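4.2 Living with the kit

I should say up front that I came to the Trullum kit as a customer. Our lab paid for the standard license, I installed it on my own desktop machine, and I used it for my regular work on picking up small hardware. Nelu Vasiliu set up a second copy down the hall so that we could compare notes (and complaints). Everything I report in this section is from the release we downloaded on September 16, 2018, with the settings left the way they came.

The kit has three parts: a simulator, a library of objects, and a scripting layer that lets you write a grasp attempt in a few lines. The scripting layer is the part I'd pay for again. I had a first attempt running before lunch, and I'm not a fast programmer! You name the object, you name the gripper, you say how the fingers should come in, and the thing runs. When I got an argument wrong, the error message told me which one. I can't say the same for the Wultus package we used before, where a missing comma once cost Safta Radu an entire afternoon.

Speed was fine too. I ran 2,000 attempts overnight on one machine, and 1,182 of them ended with the object held and lifted. That's a success rate a bit over 59 percent, with a very plain controller that I made no effort to tune. Nelu's copy gave the same total from the same random seeds, which made me happier than the number itself – we had never managed to get matching runs out of two machines before.

I do have gripes. The documentation for contact settings is thin, and the default friction value is applied to everything, whatever the surface looks like. I wrote to support about this and got a friendly reply from Zulkifli Lau, who told me that per-object friction was planned for the November release. Until then you have to set it by hand, object by object, in a text file. I did it for 79 objects and got pretty tired of it. The camera controls are also clumsy, and moving the view while a run is paused sometimes resets the lighting.

The object library holds 200 items, and for my money it's the best reason to pick this kit over the cheaper ones. Most libraries I've tried are full of mugs and boxes, with clean surfaces in one flat color, and a vision model trained on those gets a nasty shock in a real workshop. I wanted parts that look like they've been left in a drawer for years. The nail in Figure 3 is the kind of thing I mean: orange-brown rust with darker spots, pale flecks along the shank, even a rough rim on the head. Long, tapering shapes like that are also a decent test for two fingers, because a small error in the approach angle can leave you pushing the part away. I kept the nail in my test set for both reasons, and I'd like to see more hardware in the same style – bent screws and old hinges would be at the top of my list.

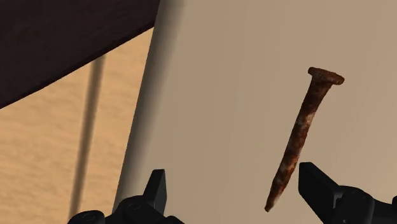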